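Wikstead Community Help > Days Out & Local Events > Noleo open day

Anyone been to the Noleo robot open day? Worth it with a school group?

Asked by marlow_pt
Viewed 1,138 times
3 answers

Trying to sort this out fast, permission slips have to go home this week. Our after school tech club (5th and 6th grade) got offered a slot at the Noleo open day in November. The place over on the old Chatzigeorgiou furniture lot. The invite says "see how robots are taught household tasks" and "hands-on session" and thats pretty much it. One page PDF, half of it is a parking map.

What I need to know:

Is there a real robot? Kids are going to ask me in the first minute. I've got one who has told everybody there will be a humanoid and I would like to head that off now if I have to.

Is hands-on really hands-on, or do they stand behind a rope while a grownup talks.

How long. The invite says 10:00 to 12:30 but we need the bus back at school by 12:45 and its a 25 minute ride. So leaving at 12:15 at the latest. Do we miss something good.

Food?? Can they eat there. I have two kids who need a snack mid morning, medical, not optional.

Also noise. One of mine wears ear defenders and bails out of anything loud. If its like the Utex factory tour last spring (forklifts, alarms, the horn) then I need a second adult just for him.

Called the number and got voicemail. Emailed too. Any first hand info is great, even if its from the last one.

Comments on this post
dpruitt: Following. We have the slot after yours I think
marlow_pt: oh good, if you hear anything back from them post it please
dpruitt: will do, nothing so far

Answer from kettle_and_co
Score 3

Went with my daughter last time. Its fine. Parking is bad. No gift shop if thats what they're hoping for. There's a vending machine by the restrooms but it was taking exact change only, so bring coins.

Didn't see a humanoid. Pretty sure a guy said there was a robot arm in the back but our group didn't get to it. Ran late.

Comments on this answer
marlow_pt: ran late starting or ran late finishing?
kettle_and_co: both lol
marlow_pt: great

Answer from rjb_wikstead
Score 0

I would not take kids to anything with AI in it, personally. The library does a very good Lego afternoon and they have the big table back now. Free too.

Comments on this answer
dpruitt: this isnt what was asked
rjb_wikstead: just giving options

Answer from tess.h (accepted by marlow_pt)
Score 261

Took 22 kids to the last one so can answer most of this. Typing on my phone between classes, sorry for the mess.

Real robot: yes and no. Most of what you see is people. That was the big surprise for my lot. The staff do the chores themselves, by hand, holding these gripper tools with two fingers on the front, and everything gets recorded. Later on a robot learns from the recordings. So you walk in expecting robots and its a bunch of people in headsets tidying up furniture. Tell the kids that BEFORE the bus. I didn't and got a lot of "where are the robots" for the first ten minutes. Once they knew what they were looking at they were really into it. The arm demo is a separate thing, at the end, see below.

For your humanoid kid, just say no humanoid. There isn't one.

Hands-on: yes, properly. Every kid in our group got a turn with a practice gripper. You hold one in each hand and try to do something dumb and easy like move a cup, and its HARD. No fingertips, no wrist like you're used to. The kids who are good at video games assumed they'd be good at it and mostly weren't. One of my quiet ones got a spoon into a jar on the first go and was a legend all the way home.

They don't let kids touch the recording stations, only the practice table. There was a line on the floor. Mine stayed behind it, more or less.

Who runs it: Joonas Pelkonen did the welcome talk for us. Nice guy, talks a bit long, lots of slides, ask if he can skip the company history part. Angeliki Stamatopoulos ran the practice table and she's the one you want. Great with kids. She got down on the floor with them to pick up dropped stuff and answered the same question over and over. If you have any say in it ask for her to take your group first.

Timing. What we got:

10:00 arrive, coats, name stickers
10:15 talk (supposed to be 15 minutes, was 30)
10:45 walk round the recording area
11:15 practice table
12:00 arm demo
12:20 questions, goodbye

So if you leave at 12:15 you miss the questions and maybe the tail end of the arm. The arm is slow. Very slow. It picked up a sponge and put it in a bowl and that took long enough for two of mine to sit down. But they cheered when it went in, so dont skip it if you can help it. I'd email and ask them to cut the talk, or swap the arm to before the practice table. They swapped stuff for the group after us, no fuss.

Food: not in the recording area, no drinks for visitors in there either. There's a room by the entrance with benches where snacks are ok. For the medical ones just tell whoever is at the front desk when you get there. We had a diabetic kid and an adult took her out and back in twice, no problem at all.

Noise: nothing like Utex. Nothing. Its mostly people working and a bit of echo from the high ceiling. Loudest thing was my own group. The thing I'd watch for instead is lights, there are a lot of them overhead, strip lights and round ones, and if your guy is bothered by that too then a cap helps.

Photos: they ask you to sign something for the kids, do it ahead of time. Phones away in the recording area for visitors, but they send the school a few pictures after if you ask. Took two reminders in our case.

Bring: long hair tied back for the practice table, water for the bus, and a spare adult. We had 3 for 22 and I wanted a 4th for the walk round. The kids stop at different things and the group stretches out like gum.

Toilets are on the left as you come in, go before the talk. Trust me on the before.

Comments on this answer
marlow_pt: This is EXACTLY what I needed, thank you. Accepting. Emailing about the talk now
dpruitt: same, thank you. did they mind questions during the walk round? mine will not hold it in
tess.h: to the guide fine, to the people working no. they're recording. guide stops every few yards anyway
marlow_pt: what do the cameras pick up, do the kids end up in the recordings? one parent already asked
tess.h: good question, I asked too. they kept us back behind the line and told us anything with visitors in it gets thrown out. get it in writing for your parent though, don't go by me
kettle_and_co: ok so there WAS an arm. we got robbed
dpruitt: are the sets real rooms or what
tess.h: real furniture, pretend rooms. a desk, a dressing table, that kind of thing, with the white walls not going all the way up. adding a bit on this below, was going to anyway

Edit from tess.h, for anyone prepping their group

Couple people messaged me asking what to do in class beforehand. I did a 20 minute thing and would do it again. Kitchen tongs, one pair in each hand, and a desk with ordinary junk on it. Set them a job: put the packet in the box, lid on the box, box in the drawer. Then have them write out every step as if for someone who has never seen a drawer. They always forget to let go. Half the class wrote "put the lid on" and stopped, and we had kids standing there with tongs still clamped to the lid because the instructions didn't say.

Then at the open day they recognized it right away. Also gave them one question each to think about on the walk, which kept the group together better than me yelling did. Ones that worked: which thing on the table would be hardest to pick up? What would you do if the lid slid? Where would you want the camera, on your head or on the tool or both?

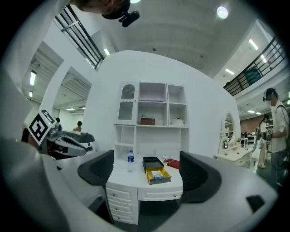 Best bit of the whole prep was the argument about which object is hardest, so leave time for that. Mine went for the water bottle first because its the tallest thing they'd practised with. Then somebody says no, look, its the little white and blue packet, its lying down inside the box with the yellow inside, so you have to get both of those black ribbed pads down in there without bumping the sides. After that it was the drawer knobs. Small round ones on that desk, and try getting a grip on one of those with tongs. Went on for a good ten minutes and I barely had to say a thing. If you only do one part do that part, and send me how it goes, I've got another group going in spring and will steal whatever you come up with. Oh and bring the coins for the vending machine, kettle is right about that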